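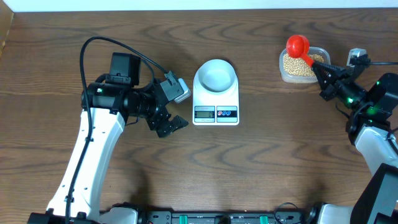

Guion para series – Tema 8: el episodio piloto

El piloto presenta el mundo y deja abierta la pregunta que sostiene la temporada. En Purano, la miniserie que comentamos en clase, el conflicto llega en la página 8, antes de conocer a la familia.

Conceptos:
– Biblia: tono, personajes y arcos.
– Escaleta: escenas en orden, sin diálogo.
– Gancho: última escena antes de los créditos.

Para mayo: escaleta de un piloto propio, máximo 1.000 palabras – sin diálogos. Se entrega en papel al empezar la clase.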